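Why I Stopped Trusting the Minutes

My recipe for walnut cake says 35 minutes. In my first winter in Jultthorpe I obeyed this number, and the middle of the cake was still soup. Now I look, I smell, and I press the top with one finger.

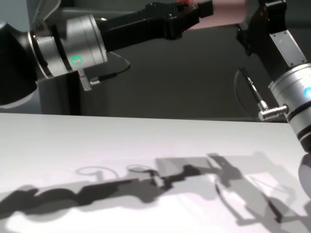 Ovens do not agree

My old oven, a Trado, runs hot at the back. With cookies I turn the tray after 5 minutes and begin to watch at 9, even when the recipe promises 13. I think recipe writers should tell us first the color and the smell, and only then the time. A beginner needs the number — I needed it too — but it should come second. 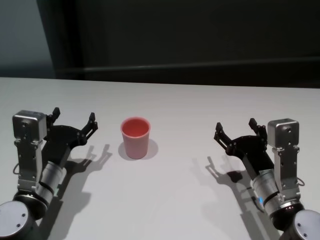 By the baking columnist, Daluneo Food Pages

Some readers write that this is too vague for them. I understand. But "golden at the edges, still soft in the center" is a very clear sentence, and it is correct in every kitchen. Please print it before the minutes.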